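Sunday, teleop bench, Cedari task set
3 min read

Good session today, so I'm writing it up while my hands still remember it. Started on the small-objects table with the remote rig, everything laid out on the white top, and went straight for the awkward pairing: the wristwatch with the braided cable wound round the bracelet. I have been putting this one off. Metal links slide, cable springs, and the two of them hold on to each other at exactly the wrong moment. 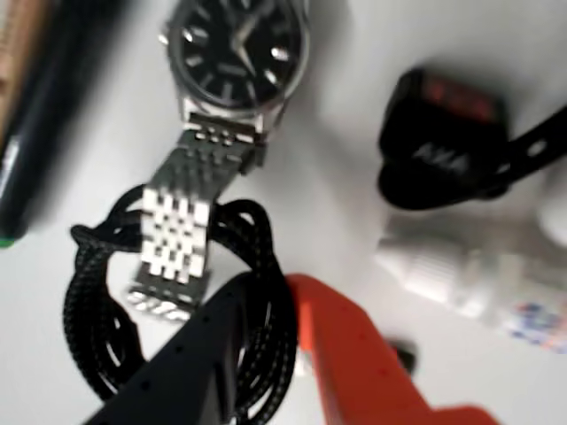
What I've settled on is going in low and slow, orange finger leading, and resting for a beat before closing. That pause makes the demos so much easier to segment later! If I rush it, the Stellon script merges approach and grasp into one lump and I have to split them by hand. I also want to stop correcting with the wrist. Small shoves from the shoulder look clumsy on my side but replay far more smoothly.

Latency felt lovely with the new buffer setting – 42 ms on the readout, and I stopped noticing it after the first few runs. Please leave it there unless Prisex complains.

Next up, the wider layout, with the adapter and the little bottle towards the back and the cable over on the left. Starting pose is fingers open over clear table, every time. I know it's dull, but the last batch had three different starting poses in it and the policy dithered terribly.

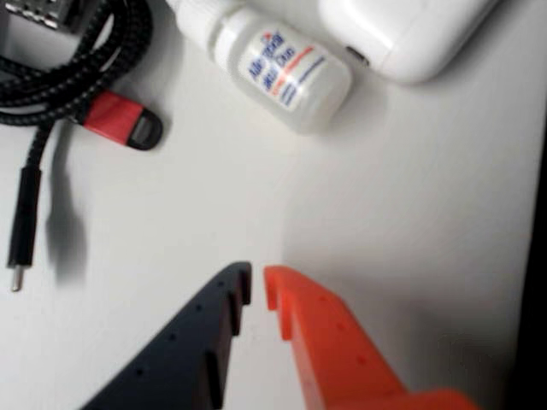
Nugroho bench notes
Written by the teleoperation lead

Cable demos: take it by the coil, never by the plug end. Gripping near the connector swings the whole loop round and you spend the rest of the episode chasing it. For the bottle, come at the body square on and keep clear of the cap.

Running total is 882 kept episodes out of the 3,000 we want before the February training run. Plenty to do, but I'm really pleased with the quality now, and the cable ones are a joy to play back.

To do: re-tape the foot pedal lead, rename the last folder (I typed Cedari with two Rs again), try the watch with the clasp facing away from the arm.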